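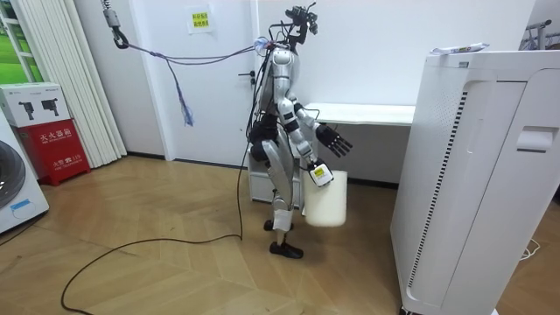 Chapter 8
Casting and Recording the Voice Role

8.1 Scope of the chapter

The previous chapter followed an animated series up to the locked script. The present one covers the work between that script and the first edited dialogue track. In most television animation the voices are recorded before the drawings are made, and the animators time mouth shapes and gestures to the recording. Dubbing reverses this order and is treated in Chapter 9.

The running case is Sirnotside, an adventure serial adapted from a game and produced by the studio Prindier. Its lead, the surveyor Tanui, had been voiced in the game by Brittany Simard. The series recast the part with Tsion Kumsa, and the documents quoted in section 8.3 come from that decision.

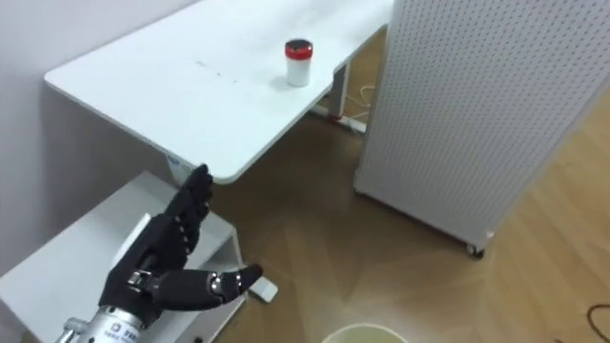 8.2 Terms

Sides: the short script extracts given to a performer for an audition. A set for a lead role normally holds 3 extracts, chosen for contrast in pitch and effort.

Scratch track: a temporary reading, often by production staff, used to time the storyboard.
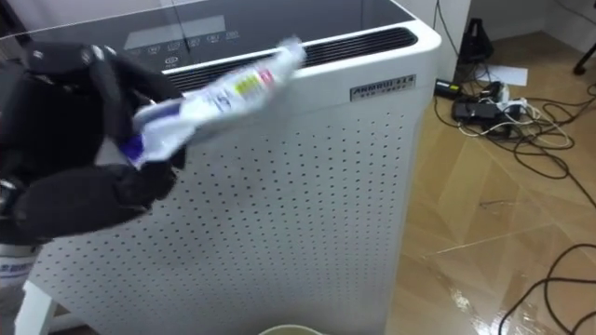
Pickup: a line recorded again after the main session. Pickups are matched to the original for microphone distance, level and vocal fatigue – the last being the hardest to reproduce.

Efforts: nonverbal sounds such as breaths, falls and impacts. They are scheduled at the end of a session, as they strain the voice. The Sirnotside pilot called for 39 efforts from the lead alone.

Recasting differs from first casting in one respect. The audience already holds a reference for the voice, and the director must decide how closely to follow it.

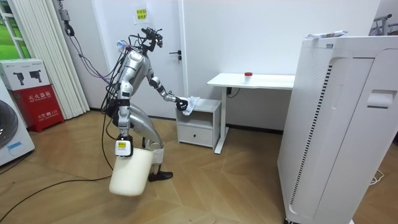
Two approaches are in common use. In matching, the new performer reproduces the pitch range and accent of the old. In reinterpretation, only the character notes carry over. Prindier tested both, with up to 2 callbacks per performer, and chose the second.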